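**Ticket 3684 — Pelora cell 2, repeated grip faults on dark textile items**
Site: Praltberg returns hall
Status: open, workaround in place
Opened: May, start of early shift
Category: picking / grip force / operator workload

**Reported problem**

Cell 2 stops with "grip not confirmed" when handling dark soft goods. The arm closes, lifts a short distance, opens again and retries. After the third retry the cell goes to hold and the stack light turns amber. An operator has to open the gate, remove the item, close the gate and acknowledge at the panel. Light-colored items from the same totes run without holds.

Since the change to single staffing on the early shift, one person covers both cells and the manual bench. Each hold pulls that person off the bench. The bench queue reached 8 totes before the first break.

**Configuration**

- Controller software: unchanged since April
- Gripper: two-finger, molded pads, standard opening
- Item profiles: supplied by Biswas, set "soft goods, mixed"
- Tote feed: Matport line, lane 2
- Grip confirmation: finger position plus motor current

**Log**

06:10 — First hold. Acknowledged. Repeats on the next dark item.

06:25 — Ran the finger self-test from the panel. Passed. Open and closed positions are within tolerance.

06:40 — Wiped pads with the approved cloth and repeated the test. No change in fault rate.

07:05 — Swapped the lane 2 tote for one from lane 1. Fault follows the item type, not the lane. Matport feed ruled out for now.

07:30 — Lowered approach speed to 60 percent in the item profile. Fewer retries, holds still occur. Throughput drops below the shift target, so this can't stay in place past noon.

07:50 — Checked the wrist camera during the approach. Fingers are down at the dark material with a fold of it between them, and the background is streaked from motion.

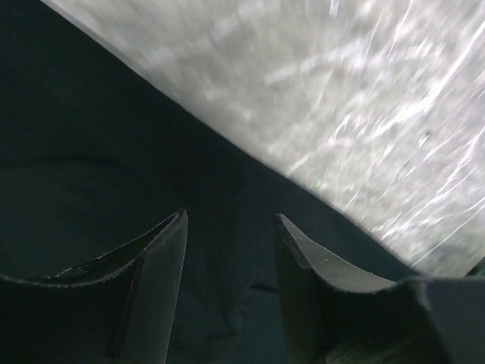
Biswas: please don't judge finger placement from a moving capture. Hold the arm at the grip pose for 200 ms and take a second one, then send both with the motor current trace. If the current is flat while the fingers close, the item is too thin at that point for the "mixed" profile and needs the "thin" one. The thin profile confirms on position alone.

08:20 — Added the 200 ms pause at the grip pose. Second capture and current trace exported and attached to the supplier thread.

08:35 — Trace is flat on the retries that failed. On the grips that held, there is a clear rise at the end of travel. This matches the supplier's explanation, but it doesn't account for light items running clean.

09:00 — Checked the sort plan. Dark items on this order are mostly linings and thin jackets. Light items are mostly towels. Color is probably incidental and thickness is the real difference. Ticket title left as is so earlier references still work.

09:15 — Loaded "thin" profile on cell 2 only. Approach speed back to 100 percent. One hold up to first break, caused by a zipper pull between the pads.

**Operator feedback, early shift**

The holds themselves are short. The cost is in the walking — panel to bench and back, and then finding the place again in a half-checked return. Under the old staffing the second person cleared holds and the bench never stopped. The early shift asks that hold count per shift be shown on the staffing sheet next to throughput, as the sheet currently makes a bad morning look like slow bench work.

Forwarded to shift planning. Outside the scope of this ticket, but recorded here so the two are read together.

**Workaround**

1. Use "thin" profile for linings, jackets and scarves.
2. Send towels and knitwear to cell 1, which stays on "mixed".
3. Send anything with a long zipper pull to the manual bench.
4. If cell 2 holds twice within ten minutes, leave it in hold and finish the open return first. The amber light can wait.

Item 4 was agreed with the shift lead and replaces the instruction posted on the gate.

**Open points**

- Biswas to confirm whether profiles can switch per item from the barcode. Manual switching at the panel adds a task to a station that already has too many.
- Late shift to run the same split and log holds by item type.
- Keep the 200 ms pause until the supplier has closed their side.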